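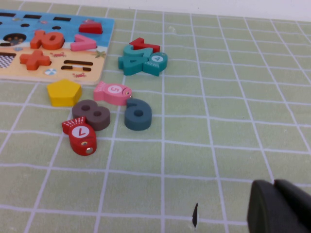

Skenberg Residents' Forum
Board: Library and Learning Services
Topic: Proposed change to the toy and puzzle lending rules

Morumden_Branch_Desk
Posted Mon 20 May

Residents are invited to comment on the draft lending rules for the children's toy and puzzle collection at the Morumden branch. The collection holds 486 items. Under the present rules a household may borrow two items for 15 days, and any item returned with a part missing is withdrawn until the part is found or replaced.

At the last stock check, 103 items were on the withdrawn shelf. The draft proposes the following:

Items with one or two parts missing will go back into circulation with a label stating what is absent.
The replacement charge for a single part will be dropped.
The loan period will stay as it is.

Comments received on this board will be attached to the report. If adopted, the rules take effect in September.

hollyoak_lane
The household supports the first and second points. Our children have borrowed number puzzles from Morumden for several years, and a board without its equals sign is still of considerable use to a child who is learning to count. The present charge also discourages families from reporting a loss promptly.

Puma
I must register an objection to the first point. A puzzle is a complete article or it is a faulty one. Young children become upset when the last slot cannot be filled, and a label on the box is of no help to a reader of three. I would ask that incomplete items be offered for sale and the proceeds put toward new stock.

hollyoak_lane
With respect to the previous member, used puzzles sell for very little. The sale table in the foyer has carried the same farm set since winter.

Naline
I write as a former preschool teacher. Both members have a fair point, and the rules might treat the items by type. Counting boards, blocks and play food can lose a part without harm. Jigsaws and board games cannot. A single rule for the entire collection will please few borrowers.

I would further request that the branch record which parts are missing at the time of return. In my experience the checking is done days later, by which point the family has no memory of the matter and the part has gone out with the vacuum cleaner bag.

Puma
The division by type is acceptable to me, provided that jigsaws are excluded without exception. I remain opposed to dropping the charge. Borrowers of books pay for damage, and I see no ground for treating borrowers of toys differently.

quarry_road_22
Could the branch state the amount collected in replacement charges last year? It is difficult to comment on the second point without that figure.

Morumden_Branch_Desk
The amount is not held at branch level. A request has been sent to the Skenberg finance office and the reply will be posted in this topic.

On the question of types, the draft will be amended to exclude jigsaws and board games from the first point. Checking at the desk on return is already required, but it is not always possible on Saturday mornings, when the desk has one member of staff.

Naline
Thank you. A return tray marked "not yet checked" would meet the Saturday difficulty. It should be kept behind the desk.

Puma
My objection to the second point stands and I ask that it be attached to the report in full.

Morumden_Branch_Desk
It will be attached as posted. The amended draft may be read at the desk during opening hours.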